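last edit: August, Ayten. if something's wrong fix it, don't open a ticket

# prirnon-kitchen-small

Teleop demos for plates, rack and fruit. Leader/follower arms, one operator at a time, everything on one bench. Used for the Drasia policy runs and for whatever Tuncay is trying this week.

Not a benchmark. Don't cite numbers from it as one.

## Quick facts

| | |
|---|---|
| episodes, total | 1322 |
| episodes, held out | 209 |
| flagged, keep but don't train | 244 |
| max steps per episode | 3000 |
| operators | Ayten Türkmen, Alper Ekinci, Firdevs Çınar |
| review | Dalia Strazds |
| control | leader arm by hand, follower mirrors |
| language | one instruction per episode, English |

Held out and flagged are both inside the total. Flagged never overlaps held out, checked.

## Getting it

```
git clone <internal>/prirnon-kitchen-small
cd prirnon-kitchen-small
./fetch.sh --split train
./fetch.sh --split heldout
```

fetch.sh resumes if the connection drops. It does NOT check disk space first. Clear your scratch before you start, Alper filled the shared drive twice.

Old tarballs on the Uysal box are v1. Wrong gripper scaling. Do not use.

## Layout

```
episodes/
 <id>/
 fixed.mp4
 wrist.mp4
 state.parquet
 meta.json
splits/
 train.txt
 heldout.txt
 flagged.txt
tools/
 replay.py
 check_sync.py
```

`state.parquet`: joint positions leader, joint positions follower, gripper command, gripper measured, timestamp. Leader and follower are separate columns on purpose. Train on leader as the action. If you train on follower you get a policy that lags and drops things, ask Tuncay.

`meta.json`: instruction, operator, task key, success flag, notes. Notes are free text and messy. Some are in Turkish. Firdevs is translating them, slowly.

## Tasks

- `plate_to_rack` - plate on the surface, put it in the rack, upright
- `rack_to_surface` - reverse
- `fruit_to_plate` - fruit on the surface, put it on the named plate
- `fruit_off_plate` - reverse
- `swap` - fruit from one plate to the other. Long. Most timeouts are here

Instructions name the plate by color. Wording varies between operators, we left it. Alper writes "dish", everyone else writes "plate".

## How demos get recorded

1. Home both arms. Follower first.
2. Run `check_sync.py`. Offset has to come out green. Yellow = redo the homing, don't argue with it.
3. Set the start layout from the task sheet. Rough placement is fine, we want spread.
4. Hands off the bench, both arms parked clear of the fixed camera view.
5. Left pedal to start. Wait for the beep. Moving before the beep costs you the first steps and the episode gets trimmed wierd.
6. Do the task at normal speed. One retry on a missed grasp is ok and useful. Two retries, kill it.
7. Release, back off, park. Then right pedal.
8. Success flag on the keypad. Be strict. Plate leaning on the end support and not in a slot = fail.

Pedal cable is short. Known.

### Operator notes

Plates: pinch the rim, not the middle. Come in from the side, tilt on the way up. If you tilt over the rack you hit a prong and the plate twists in the jaws.

Fruit: go slow the last bit. The leader has no force feedback so you will over-squeeze. Gripper measured vs. command tells you after the fact, which is not much help at the time.

Setting fruit down: low and then open. Dropping it from height makes it roll and then the episode is really about chasing fruit.

Switch operators when your wrist gets sore. Quality goes off a cliff in long sessions, you can see it in Ayten's late ones (mine, yes).

## Reference layout

Fixed camera view, arms parked. Compare against this when the camera has been bumped: line where the dark surface meets the wall, both wall outlets (second one only partly in at top right), rack lying across behind the green plate. Apple on the green plate, blue and cream plates standing in the rack. If the second outlet is all the way in or gone, the camera moved, re-aim before recording.

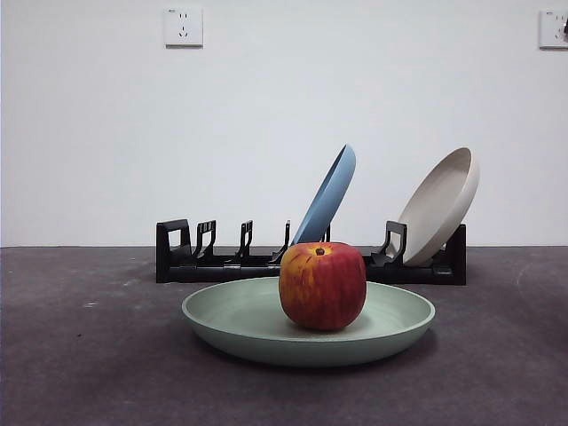 ## Known problems

- **Occlusion.** Low camera angle. Fruit on the front plate hides part of the rack. Slot choice is sometimes only readable from the wrist cam.
- **Blue plate edge-on.** In some start layouts the fixed view gets hardly any of its face. Color-based prompts still work mostly. Mostly.
- **Timestamps.** Early episodes have a wrist cam delay. `replay.py --fix-delay` handles it, off by default.
- **Operator skew.** Alper recorded nearly all of `swap`. He also goes for the far slot every time.
- **Fail episodes** are in train. Filter on the success flag if you don't want them.
- **One bench, one wall.** Dekton setup is different height and different surface, policies from this set did not transfer there without new demos. Dalia has the writeup.

## Flagged episodes

Reasons, see `flagged.txt`: sync drift, operator hand in view, wrong instruction for the layout, pedal double-tap. Dalia went through all of them. If you un-flag one put your name in the notes.

## TODO

- [ ] finish translating notes
- [ ] longer pedal cable
- [ ] split `swap` into two keys?? Tuncay wants it, Firdevs doesn't
- [x] remove test episodes from train
- [ ] replay.py crashes on empty notes feild

Access and questions: Dalia. Arm hardware: Tuncay, mornings.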